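Wornia Community Help > Home Builds and Shared Shops > Wiring

USB cable to the gripper keeps dropping out when the arm reaches across the table

Fongchan Rattanakul
Joined in November, 15 posts

Hello everyone, and thank you in advance for your patience, since I tend to ramble. I'm building a pair of arms at Millgate, the shared workshop in Gisville, and the goal (please don't laugh) is to have them serve tea. One arm steadies a cup and the other lifts the teapot and tips it. We are a long way from real tea. At the moment they pick up an empty pot, pretend to pour, and put it back on its saucer, and on a good evening they do it several times in a row and I go home very happy.

The trouble is the USB cable that runs out to the gripper on the pouring arm. The arms have a proper harness for the motors and I have no complaints about that. But I added a small board at the gripper to read a force sensor under the finger, and the board gets its power and talks to the laptop over one long braided USB cable that I ran along the outside of the arm. It works beautifully with the arm folded up. As soon as the arm reaches across the table and the wrist rolls over to pour, the connection drops, my program stops with a "device disconnected" message, and the arm holds still with the teapot in the air until I go and rescue it.

Things I have tried so far:

I swapped the cable for another of the same kind. Same behavior.

I taped the cable down the whole length of the arm, nice and snug, and that was worse. It dropped out on nearly every reach.

I took most of the tape off again and left the cable hanging, which was better for the connection but then it caught on the edge of the table and pulled a saucer over. The saucer survived.

I slowed the arm down to half speed. It still drops out, just later.

I did wonder whether the motors were causing interference, so I read up on clip-on ferrites and bought a couple, but I haven't put them on yet. A friend at the workshop thinks the board itself is bad. I'd like to avoid replacing the board if I can, as the one I have took me a whole Sunday to solder and I am not quick at it.

So is this a cable problem, a tape problem or a board problem? And how do people with a home-built setup usually get a loose cable past a wrist that rolls? I don't have a hollow shaft or anything fancy to run it through. Any advice would be so welcome!

Sandberg
Regular

Sounds like EMI. Put the ferrites on both ends and use a shorter cable. If that doesn't do it get a powered hub. I had the same thing with a 3D printer and the hub fixed it.

Gilang Wibisono
Helper, Home Builds

Hi Fongchan, what a lovely project, and no one here is laughing — my own first arm did nothing for a whole winter except move a wine cork from one egg cup to another.

I don't think it's the board, and I doubt it's interference either, with respect to the answer above. Interference is worth ruling out, but it doesn't usually care how you taped the cable. Yours got worse when you taped it tight, better when you let it hang, and it fails when the arm stretches out and the wrist turns. That is a cable being pulled. The plug is getting tugged sideways in its socket, the contacts lift for an instant, and the laptop decides the device has gone. Small USB plugs are very bad at being tugged sideways. The socket on the board can also crack its solder joints if it goes on long enough, so I would sort this out soon, while the board is still good.

There's an easy way to be sure before you change anything. Power the motors off so you can move the arm by hand, leave the USB board connected, and open whatever shows you the device list on the laptop. Support the arm with one hand so it doesn't come down on your tea things. Then move one joint at a time through the full range you use when pouring. Go slowly. When the device vanishes from the list, stop right there and look at the cable. I'd bet you a pot of tea that it's stretched straight somewhere, most likely between the last piece of tape and the plug. If it drops out with the motors off, you can forget the ferrites for now, because there was nothing running to make the noise.

Now for the fix. The way I think about it is that the cable has to be held firmly in the places that don't bend and left completely alone in the places that do. You had it held everywhere, then nowhere. Somewhere between the two is where you want to be.

Start at the gripper end. Anchor the cable to the gripper housing itself, close to the plug, so that when something pulls, it pulls on the anchor and the plug feels nothing. A small zip tie through a screwed-down mount is best. If you have no spare screw holes, a stick-on mount will do for a while, but clean the plastic with alcohol first or it will let go in the warm weather.

Next, leave a loop for the wrist. Make it bigger than you think you need. With the arm in the position where the cable path is longest (usually fully stretched, wrist rolled all the way over), there should still be a gentle curve in the loop. If it's a straight line at that point you need more. The tricky part is that the same loop has to go somewhere when the arm folds up again, so watch it in both positions. A loop that lies on top of the arm is much less likely to catch on the table than one hanging below it. With a wrist that rolls both ways, I like a lazy coil that opens and closes, something like one and a half turns, and I check that it unwinds in the direction I pour.

Then anchor it again on the middle of the forearm tube, where nothing bends. Tape is fine for trying things out. I would wrap the tape onto the tube first, sticky side down, then lay the cable on top and wrap again, which saves you from glue all over that nice braid. Once you're happy with the positions, change to hook-and-loop straps, because you will want to move them. You always do.

Do the same at the elbow, with a smaller loop, and anchor it once more at the base. Past the base, leave slack on the table but keep it behind the arm, well out of the way of both grippers. With two arms you also have to think about one of them picking up the other's cable, and I have lost an evening to that myself.

About the braided cable. They look tough and they are, but most of the ones I've handled are rather stiff and like to keep the shape they came in. For something that flexes all day a softer silicone-jacketed one is much nicer to live with. I don't have lab numbers for you. My own test is to let the wrist roll back and forth 1000 times with nothing in the gripper while I get on with something else, logging any disconnects, and if it gets through that without a single one I call it good and put the crockery back.

And please do make your program lower the pot gently if the sensor goes missing! Have it remember the last good position, stop the pour, level the wrist, and only then go down. Before there's hot water in the pot, I'd want that working every time you pull the plug out on purpose. Even then, lukewarm water first, and something absorbent on the floor.

Let us know how the hand test goes. I'm very curious.

Sandberg
Regular

Fair enough, didn't see the part about the tape making it worse. Hub is still a good idea with a long cable though.

Fongchan Rattanakul

Gilang, I owe you a pot of tea. I did the hand test with the motors off, exactly as you described, and the device dropped off the list when I had the wrist most of the way over. The cable between my last bit of tape and the plug was as tight as a guitar string. I felt a bit silly, but mostly relieved about the board.

I've started over with the cable as you suggested. So far it's tape around the middle of the tube, with plenty of slack left in loops up toward the gripper, lying over the arm. I may have been too generous with the loops, to be fair. They cross over each other and I can imagine them tangling when it rolls, so I'll take some of that back before I run anything. The stick-on mounts for the gripper end are on order, and I have a silicone cable coming in the same parcel. I went for the longer one. The hub is on my list too, thank you Sandberg.

The tea set is just the teapot and two cups with their saucers, and I've kept the layout simple, with the pot on one side and the cups on the other. Lowering the pot when the sensor disappears is half written. It levels the wrist properly but then it comes down too fast for my nerves, so I practice that part with a rolled-up towel.

One thing I'm still unsure of is the direction of the coil. My wrist rolls further one way than the other, so should the slack be in the middle of the range or should I favor the pouring side? I'll try both by hand, but if anyone has an opinion I would love to hear it.

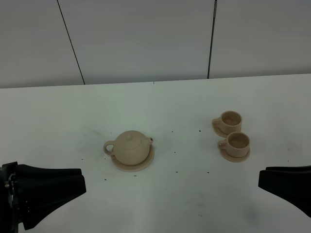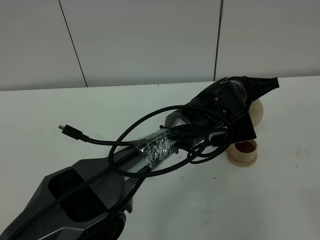
The teapot and cups between the two grippers (first photo), and the cable taped to the tube with the spare loops near the gripper (second photo)

Gilang Wibisono
Helper, Home Builds

Favor the pouring side. Set the wrist at the middle of the range you really use, ignore the part you never go to, and make the coil relaxed there. And yes, I'd take out one of those loops, then recheck it at full stretch before you tape anything else down. Pull the plug straight, too, when you swap to the silicone one, as those little sockets don't like a wiggle. Good luck with the towel!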